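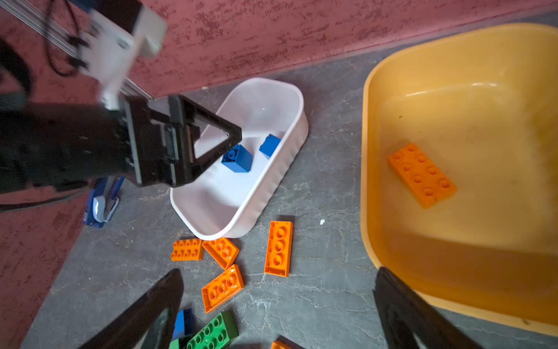
What did we want to find out by visiting a robot open day?

Whether a machine that sorts things by colour is as good at it as the brochure says, and what the people who run it spend their time on.

The open day was at the Mandagi building in Civham, in June. Our project is on sorting, and until then our experience of automated sorting came from videos, in which everything goes well and there is music. The school wanted us to see some in person. We went in two groups, each with a clipboard, and the second group had the better biscuits.

1. Getting there

The coach left late and arrived early, for which the driver offered no explanation. We were given visitor badges and a safety talk. The talk boiled down to keeping your hands and hair on your own side of the tape. One of us asked what would happen otherwise and was told that the arm would stop, and that everyone would then have to wait while it was started again. This proved a stronger deterrent than injury.

2. The demonstration

The demonstration was called Mumik, after the software that runs it. We had pictured something the size of a van. Mumik works with two arms at floor level, and its job is to tidy up toy bricks: blue ones go in the white bin, orange ones go in the big yellow-orange tub. A six-year-old could do it, as the guide said herself before any of us had the chance.

When we got to the tape there were two blue bricks in the white bin and an orange plate lying in the bottom of the tub. Most of the orange pieces were still in a heap on the floor, along with a dark blue one and a couple of greens. The bricks were a mixture, with ordinary oblong ones, flat plates and some with a slope on them. The slopes are there on purpose. A gripper likes two flat sides to squeeze, and a slope gives it one good side and one bad one.

We asked where the green bricks were meant to go. The guide said green was "not in the task". So the greens stay on the floor while everything near them is put away, and the arms have to work out how to get at a blue brick without caring about the green one beside it. Several of us found this relatable.

3. What we measured

Each session at Mumik lasts 40 minutes, with a break of 5 minutes in between for the staff to tip everything out again. We had planned to time individual pick-ups with a stopwatch. This fell apart at once — we couldn't agree on when a pick-up begins. Does it start when the arm moves, or when the gripper closes? One clipboard said one thing and one said the other, and the two sets of times can't be compared. They are in the folder for anyone who would like to be annoyed by them.

We did better with notes on what makes the job hard. From watching and from asking the guide, our list was:

Bricks lying close together, where there is little room for a finger on either side.
Bricks close to the wall of a container.
Sunlight. One side of the orange tub was bright at the rim and much darker lower down, and the software has to treat both as the same tub.
Orange bricks going into a tub of nearly the same colour. We asked if this was a mistake and were told it was a test. We have since tried that answer on our maths teacher.

4. Questions we asked

The guide told us that the programming takes less time than the resetting. Someone has to put the bricks back on the floor, differently each time, and people are apparently bad at being random. After some 40 resets they start making the same heap. Flulladitz, the firm that lends the staff, now has them tip the bricks out of a bucket without looking.

We also asked if the arms ever drop things. They do. We were promised we would see it, and then it refused to happen until half of us had gone to the toilet.

5. What we would change

We should have agreed our definitions on the coach, where there was plenty of time and nothing else to do. We should also have stood on the other side of the tape for the second session, as the arm reaching over the white bin blocks a good part of the view from the left.

For the next stage we are building our own sorting task out of bricks from home and a washing-up bowl, with people doing the sorting in oven gloves. The guide thought the gloves were a fair stand-in for a gripper. Green will be in the task.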